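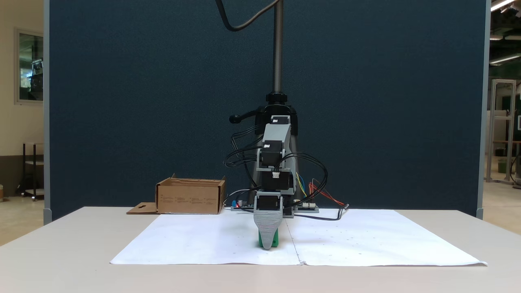

Worktable with white paper laid out, Udero building.

Lomano Ditch and Drain Survey
Progress report to the Awwad Fund, stage 2
1st September

The grant pays for a new map of the farm ditches, buried drains and culverts between Lomano and the Carel road. The last full map was made in 1957. It was drawn for a smaller town and a wetter set of fields, and much of what it shows has been filled, moved, piped or forgotten. The county copy is missing its two northern sheets. We have worked from the set kept at the Udero building, which is complete but faded along the folds.

Stage 1 ended with a list of every land parcel the drains cross. There are 898. Stage 2 is the fieldwork: walking each parcel, finding what is there, and marking it on a field sheet with the depth, the pipe size and the direction of flow. At the close of this reporting period 356 parcels have been walked and checked. That is behind the schedule in our application. Most of the lost time came in spring, when the low fields east of the Carel road stayed under water for weeks and we could not see the ditch bottoms, let alone the outlets.

Work went faster once the water dropped. The fields nearest the road are done, along with the school grounds and the strip behind the old creamery. The creamery strip took longer than any other part. The 1957 map shows a single clay drain there. We found three lines, one on top of another in places, and the newest is plastic and runs the opposite way from the other two. An owner had it put in after a bad winter and kept the receipt, so we at least have a year for it.

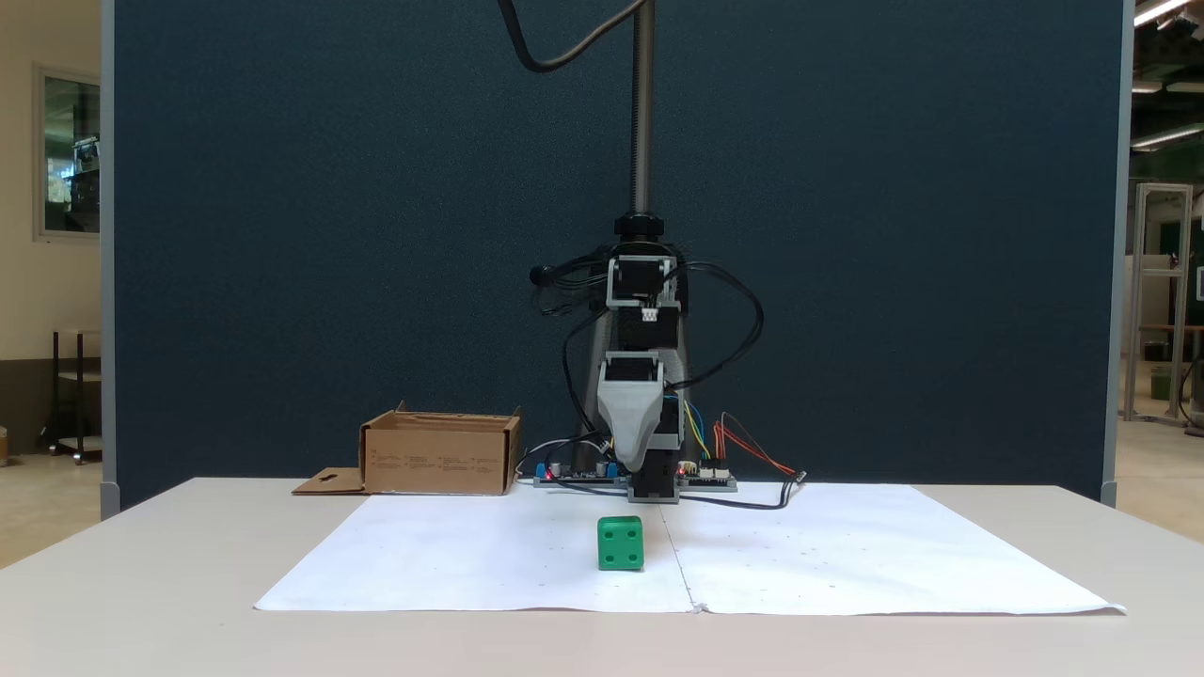

Owners have mostly been helpful. We write to each household before we come and ask for any drawings, bills or photographs they have of work on their drains. A good share of the replies say only "ask my father," and often that turns out to be the best lead. Older residents remember where the tile was laid because they carried it. We write these accounts on the back of the field sheet and mark them as spoken, so that a later reader can tell them apart from things we measured.

Access has been refused on a small number of parcels. In those cases we have marked the drain up to the boundary on each side and left the middle blank. We have not joined the ends by guesswork, and we would ask that nobody does so in the final version. The county road office did join them on its own map, and one of those lines now passes through a barn.

Culverts are in worse shape than we expected. Several under the Carel road are half full of silt, and the one by the grain store has a crushed inlet that sends the water into the neighboring yard. Repairs are outside this grant. We have passed the locations to the road office and received a reply saying they were added to the list for next year.
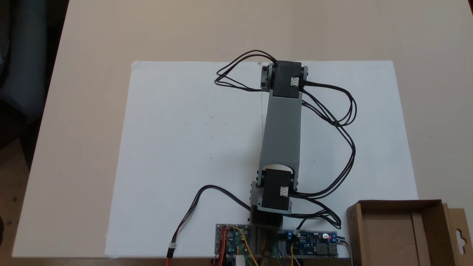 Large sheet on the table.

The final map will be drawn in two forms, a paper set for the Udero building and a digital file for the county. We have spent more time on the paper set than the application allowed for. The county told us in the first meeting that its staff take paper into the field, as tablets are hard to read in sun and rain. So the line weights have to be clear at arm's length, and the colors have to survive a black-and-white copier. Open ditches will be solid lines, buried drains long dashes, and anything based on a spoken account will be dotted. Depths go beside the line, in feet and inches. The first test print used decimals and two different farmers read it wrong.

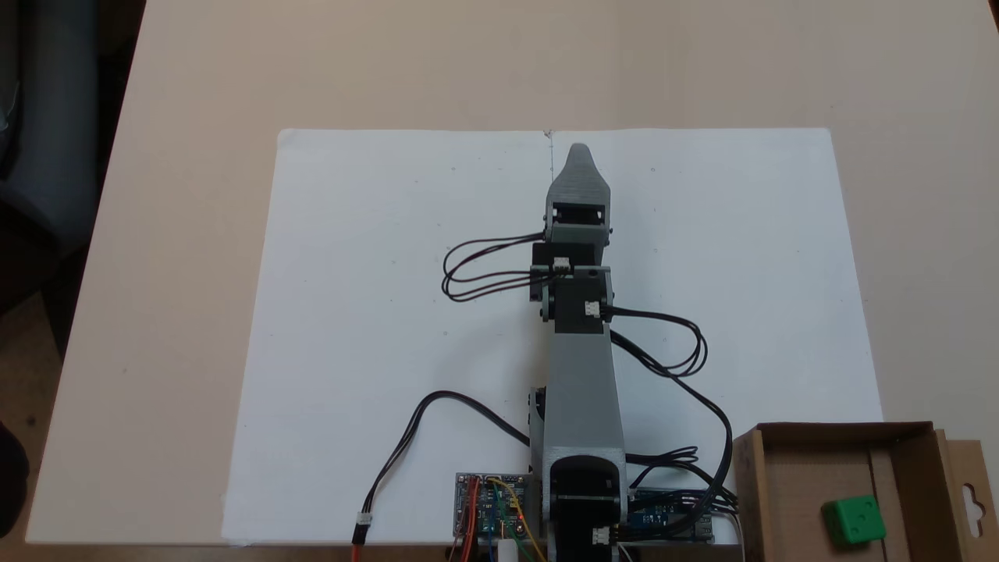
Sheet size was settled this summer. The old set was cut to fit a cabinet that no longer exists, and its sheets break across the main drain in four places, which makes it hard to follow the water from field to outlet. We want the new breaks to fall on roads. A big sheet lying flat on the table lets a reader follow a whole drain without turning pages, and that is the reason we chose the larger of the two sizes quoted. Guide lines will be drawn in pencil, as faint as the one near the top center of the white sheet there, and erased after inking. The larger size costs more to print. We can cover this from the travel line, which is underspent because of the spring flooding.

Spending is otherwise close to plan. Postage is over, as many owners live away from Lomano and needed a second letter. The pipe locator needed a new cable, paid for out of the equipment line. We have not used the contingency.

For the next period we plan to finish the parcels west of the road before the fall rain, starting in September with the Udero side, where the ditches are dry now and the corn is low enough to walk through at the edges. The eastern low fields will come last. If they flood again we will ask for an extension of the fieldwork – no added money, only time – and will write before the end of the year if it looks likely.

A draft of the first finished sheet, covering the school grounds and the creamery strip, will go on the wall of the Udero building for owners to correct. Red pens will be provided.

Comments (4)

Reader in Lomano
There was a fourth line behind the creamery. My uncle dug it. It went to the pond before the pond was filled.

Carel road resident
Glad to see the grain store culvert in writing. It has been that way for years. Who do we call?

Former tenant
You have my letter but the address was wrong, I moved. Please resend, I still have the bills for the tile.

Reader in Lomano
Adding to my comment, the pond was on the north side, by the gate.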